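Report of a Visit to the Learning Materials Centre, Grundau

Stoltis Schools Service, Early Years Section
Issued Jan 2, 2019

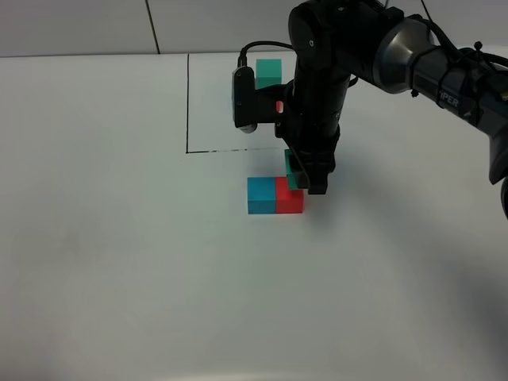 The visit was arranged at the invitation of the Centre, which has supplied block and counting sets on loan to schools in the Grundau district for many years and has lately begun to lend to schools outside it. The Section had two purposes in attending. The first was to see how sets are received, checked and sent out again. The second was to form a view on whether the plain coloured cubes now offered by the Centre would suit the reception classes in our own area, where the present stock is worn and much of it is incomplete.

The party was received by Telma Montecinos, who has charge of the loan collection. The Section wishes to record its thanks to her and to her colleagues for a full day's programme and for answering a large number of questions, some of them sent on afterwards in writing.

Premises

The Centre occupies the ground floor of a former school on the Cumidow road. Visitors enter through the old cloakroom, where the low pegs have been kept and are used for the canvas bags in which the smaller sets travel. Beyond this are the returns room, the store, a long room for sorting and packing, and a demonstration room used for courses. There is level access from the yard. Parking is limited, and any future party should be advised to come by bus, the stop being directly opposite the gate.

The rooms face north and the light is even for most of the day. This was mentioned to us more than once in the course of the visit. Staff sort by colour for several hours at a time, and the lamps fitted when the Centre first moved in gave the blues and the greens so similar a cast that sets were regularly made up wrongly. The lamps have been replaced and the tables in use for colour work are now white. Members of the party who had themselves sorted classroom stock on brown tables at the end of a winter afternoon had some sympathy with this.

The returns room

Every set comes back through a single door and is booked in by hand. The borrowing school completes a return slip stating what is missing, and the Centre then makes its own check without looking at the slip. The two are compared afterwards. We were told that the slips are generally truthful but that schools tend to overlook items which do not belong. On the morning of our visit one bag was found to contain a thimble, part of a jigsaw and a cube from another supplier that was slightly too large. The stray items are kept in a labelled drawer and returned with the next delivery if their owner can be traced.

Washing takes place in the former kitchen. The procedure is simple: lukewarm water, a mild soap, a soft brush for corners, and drying on racks lined with towelling. Solid wooden pieces from the older building sets are wiped with a damp cloth and are never put to soak. Ms Montecinos asked us to pass on to schools that disinfectant sprays should be used sparingly, as they dull the colour of painted surfaces and leave a film that makes pieces slide when stacked.

The cube sets

The greater part of the afternoon was given to the coloured cubes. The standard set holds 60 cubes in a lidded box, with a card for the teacher. A smaller group set of 18 is also available and is meant for use by two or three children at one table. The cubes are plain on every face. They carry no letters, numerals or dots, and they do not clip together.

This last feature was discussed at some length. Most of the schools known to the Section use interlocking cubes, and several teachers have told us that they would be reluctant to give them up. The Centre does not suggest that they should. Its view is that the plain cube asks something different of the child. Two cubes pushed flush against each other, a red and a blue for instance, will read as one longer block until somebody nudges the table, and a child who wants them to stay together has to place them with care and take the hand away gently. Lining up edges, setting one cube behind a pair so that it touches without shifting either, and lifting a cube from the middle of a group were all named as tasks which reception children find absorbing and which the clip-together kind makes unnecessary.

The Section considers this a fair argument. It would add that plain cubes are noisier when a tower falls and roll under furniture more readily, and that a class would need some floor covering and a settled routine for collecting them.

Colours

The Centre's choice of colours has been revised. The former sets contained red, yellow, green and blue. Green has been withdrawn and a teal put in its place, against the advice of some borrowers, who felt that children ought to learn the common colour names first. Ms Montecinos explained that the change was made at the request of teachers working on descriptive language. A teal cube invites disagreement. Some children call it green, some call it blue, and once a blue cube is stood beside it they have to find words for the difference. Several schools reported that the word teal was in general use by the end of a fortnight, and that it had been applied to a number of things that were not teal.

There is a practical objection. Teal and blue are the two colours most often confused in sorting, by adults as well as children, and the Centre's own records show more errors between these than between any other pair. The party also raised the position of children with impaired colour vision. Red and blue are well separated for nearly everyone, but the Centre accepts that teal may cause difficulty and will make up a set without it on request. No extra charge is made. The Section recommends that this be stated plainly on the order form, where at present it appears only in the notes overleaf.

Activities tried by the party

Members were given a set between two and asked to work through the teacher's card. The activities were as follows.

Copy my pair. One person places two cubes side by side and the other makes the same pair. Left and right become important at once, particularly when the players are sitting opposite each other. It was agreed that children should begin by sitting on the same side of the table.

Put it behind. A third cube is added behind, in front of or beside the pair, following a spoken instruction. The card advises the teacher to say the instruction once and wait. Most of us found the waiting harder than the instruction.

What can you see? The players look at the same arrangement from different places and say which cubes are hidden and which show. A cube standing close behind another may be out of view altogether to a child seated low down. This was judged the best activity of the set and the one most likely to be of use with older pupils as well.

Tell me how. One player builds behind a raised book and describes the arrangement, and the other builds from the description alone. The results were poor, even among experienced teachers, and the card would benefit from a simpler version to begin with.

The party was less satisfied with the printed card itself. The type is small, the drawings are in grey although the whole subject is colour, and two of the activities refer to a green cube that is no longer supplied. We understand that a new card is in preparation and will be ready in April.

Sorting and packing

Before packing, cubes are sorted by colour, checked one at a time for chips and rough edges, and laid out in rows. Rows are preferred to heaps. A gap in a row is seen immediately, and a cube of the wrong colour shows up against its neighbours. The box is then filled in layers, one colour to a layer, and closed with a paper band signed by the person who packed it. If a complaint is received, the band is asked for. We were shown a folder of returned bands going back several years, with very few entries in it.

Damaged cubes are not repaired. Those with slight marks go into a mixed tub, which is sold cheaply to playgroups, and the remainder are discarded. Replacement cubes can be bought singly, and the Centre would much prefer a school to ask for one red cube than to hold back a whole set out of embarrassment.

Loan arrangements

The Centre has 129 sets of all kinds in circulation. A school may hold up to 2 at any one time, for one term, with renewal allowed if no other school is waiting. Delivery within the Grundau district is by the Centre's own van. Schools in Lagos and beyond use a carrier and pay the cost in both directions. Our own schools would come under the second arrangement, and the Section has asked for a quotation based on a shared delivery to a single address, from which schools could collect.

Training is offered in the demonstration room and consists of a half-day on blocks and a half-day on counting materials. The Section would favour the first. Teachers who attended it spoke warmly of the time allowed for handling the cubes before any teaching point was made.

Matters for follow-up

The Section will write to the Centre to confirm the terms on which sets without teal can be supplied.

Schools in our area will be asked to state what block and cube stock they hold and in what condition. A form will be sent with the next circular.

Subject to the carrier's quotation, a trial loan of standard sets will be requested for the summer term, to begin once the new teacher's card has been received. Schools wishing to be considered should give the name of the reception teacher and say whether the classroom has carpet or a hard floor.

A copy of the present card is held at the Section office and may be consulted there - it cannot be lent out, as it is the only one we have.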